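Subject: Re: [fokham-grasp] how many demos before it stops improving?

> We got to 1,000 folding demos and the curve went flat. Is it worth collecting more?

Same for us at Molstead! What helped was changing rooms instead of adding more of the same. We held the total at 1,035, swapped 122 of the bench ones for bedroom ones, and failed grasps on fleece dropped to 41 - I was properly chuffed. Happy to share the split if you want it.
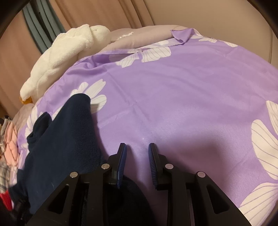

Fingers open over the purple duvet, navy fleece to the left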